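The Long Life of a Dish Towel

My grandmother ironed her dish towels. She did it in the evening with the radio going, and she folded each one in thirds and then in thirds again, and she put the freshly ironed ones at the bottom of the stack so that every towel in the house got its turn. I was well into my thirties before I understood that there was a system there, and by then I had ruined more kitchen cloth than she bought in her whole life.

I've been thinking about her since May, when I drove out to Holtine to spend a few days with people who take household cloth a good deal more seriously than I do. I came home with a full notebook, a sore back, and rather strong feelings about fabric softener.

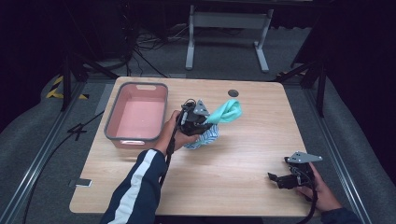
Gilberto Rengifo

Holtine is a small town with one long street, and for most of the last century that street smelled of starch. The Lightfoot mill wove toweling at the north end, and at the south end there was a laundry, Pletero, that washed for the hotels down in the valley. The mill is apartments now (very nice ones, with enormous windows), but Pletero is still at it, and on a busy day they put 2668 pounds of linen through the place before supper.

I had expected it to be loud, and it was, but I hadn't expected to be handed a bundle and put to work. My teacher was a woman named Odette who has been there so long that the newer machines seem to annoy her personally. She looked at the way I shook out a towel and said, "Well, that's one way to do it," and then she showed me hers. You take the two corners of a short side, you snap it once, hard, away from your body, and you lay it down before it has time to think. The snap opens up the weave and saves you half the ironing. I've done it at home ever since and my wife has asked me, kindly, to do it in another room.

What wears cloth out, Odette told me, is mostly us. We use too much soap, and the soap stays in the fibers and stiffens them, so we add softener, and the softener coats the cotton until it won't drink up water anymore, and then we complain that they don't make towels the way they used to. She washes her own with half the detergent the bottle calls for and a splash of white vinegar now and then, and she has some from her wedding that are thin as a handkerchief in the middle and still dry a glass better than anything in my drawer. 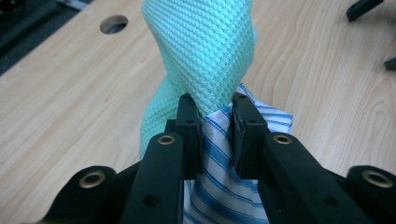 Waffle, Terry, and the Flat Weaves

If you only ever learn one thing about towels, learn to look at the surface. Terry is all little loops, lovely and thirsty and slow to dry. A flat weave is the one for glassware, as it leaves hardly any lint behind. And then there's waffle, my own favorite, with its tiny raised squares and the hollows between them, which give the air somewhere to go. Hang a waffle towel over the oven door after the supper dishes and it's generally ready for you by breakfast.

Lightfoot wove all three in its day. There's a sample book in the town library, a great heavy thing with 914 swatches pasted into it, and the librarian let me sit with it for a whole rainy afternoon. Somebody had written notes in pencil beside the ones they liked. "Good for babies," said one. Another just said "Mother's."

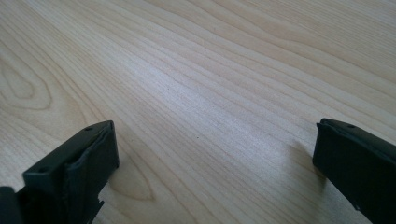 I copied down a few of those notes, and I read them to Odette the next morning over coffee. She knew the handwriting right away. It belonged to her old neighbor, who had worked in the mill office for 36 years and had never, so far as Odette could recall, admitted to liking anything at all.

We talked for a while about what becomes of a towel when it's past drying dishes. At Pletero the worn ones get cut up for rags and go in a bin by the back door, and people from town come and help themselves. In my grandmother's house they went down to the cellar and then out to the garage, where my grandfather checked the oil with them. Old shirts went the same way, with the buttons snipped off first and dropped in a jar. I have the jar. I haven't sewn on a button in years, but I'm not giving it up.

Before I left I bought six waffle towels from the little counter at the front of the laundry, and Odette wrapped them in brown paper and told me to wash them twice before I used them. I washed them once. She was right, of course, and the first few glasses I dried came out streaky, so I put the whole lot through again and hung them on the line behind the garage.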